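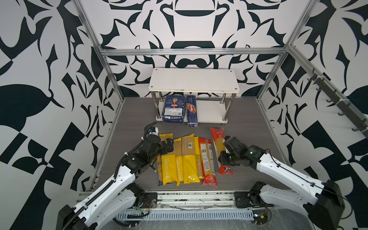

Both arms at the pasta shelf.

I said I would write up the house rules for the two-arm cell once we had worked with them for a while. We have now logged 2654 runs on the shelf task, so I think that counts. Most of these rules started as a note taped to the door at Lanbridge and were later typed up properly. A few of them I argued against and lost.

First, what these are. They are working rules for a small cell with light arms. They sit on top of the risk assessment and don't replace it. If you have big arms, or people walking through the work area, you need the real standards and somebody trained to read them.

Hands out before power on. The person at the keyboard says "arms live" out loud and waits for an answer from anyone else in the room. It felt silly for the first week. Now I do it when I am alone.

One person runs the session. That person is the only one who starts a run, and the only one who clears a fault. Anybody can stop one. If you stop a run you don't owe an explanation, and the run is logged as "stopped by hand" with no name next to it. We used to put names in the log and people got slower to press the button.

Two arms, one owner per object. This is the rule I get asked about most. Before a run we decide which arm may touch which packages, and the other arm stays off them unless the task is a handover. When both arms reach toward the middle of a row, the one with the package in its fingers goes first and the other one waits. We wrote this down after a wrist-to-wrist bump in October that cost us a cable and an afternoon.

Use real groceries, and use mixed ones. Spaghetti is good for this. The packages are long and they bend if you hold them wrong, and the film catches the light differently on every brand. Boxes are easier to grip than bags, so we keep both. We don't tape them, weight them or stiffen them. If a package splits, it comes out of the set and goes in the bin, and the floor gets wiped before the next run. Dry pasta pieces under a gripper finger will ruin a grasp and you can spend a long time blaming the software.

Don't tidy between runs unless the reset sheet says so. The sheet gives a starting layout and a tolerance. Inside the tolerance you leave things alone, even if a package is crooked. My instinct is to straighten everything, and it took me a while to see that I was making the job easier every time I did it. If the sheet calls for a package lying at an angle, it lies at an angle.
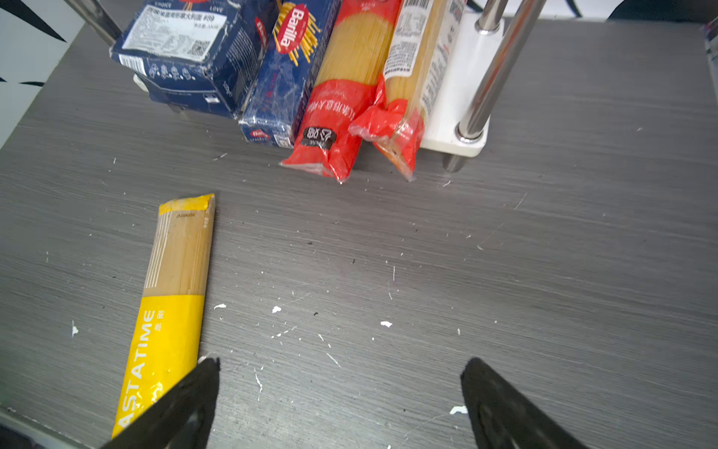 Check the wrist view before you check anything else. We do it at the start of each session and again after lunch. Both fingers should be in view with the table between them. If one has gone missing from the picture, the mount has moved and you stop there. A shifted mount doesn't throw an error. We lost 108 runs to one before we had this rule, and they all had to be marked and set aside.

Labels stay on. Somebody suggested peeling the barcodes and stickers off so the packages would look cleaner. We decided no. Stores put stickers on things, and a robot that is going to handle store goods should meet them.

Cables get looked at every session. You look for rubbing at the joints and for any loop that could reach a moving link, then you move each arm through its full range at low speed with your eyes on the cables and off the screen. Anything loose gets tied before the first run. It takes four minutes.

Write down failures the same way as successes. Our log has a field for what happened and a separate field for what you think caused it. Please don't mix them. "Package slid out of fingers" goes in the first one. "Grip too high" goes in the second, and it may be wrong. When Woldegiorgis took over our logs for a comparison with their own cell, the first field was the only one they could use.

Keep the failed runs, too. Grivau asked us early on for a set with only clean runs in it, and we sent the whole thing with a column they could filter on. They ended up wanting the rest as well.

Limits on speed and force are set in the controller and locked. Changing them takes two people and a line in the log. I wanted this one looser, because on some days you would like a bit more grip on the heavier boxes. I have stopped asking.

The thing we still don't have a good rule for is fatigue. Long resets make people careless, me included, and a fixed number of runs per session doesn't match how tired anyone is. At Demodness they swap the operator every hour whether the person wants it or not. We are going to try that next and see if the reset errors go down. If you have a rule that works for this, leave it in the comments.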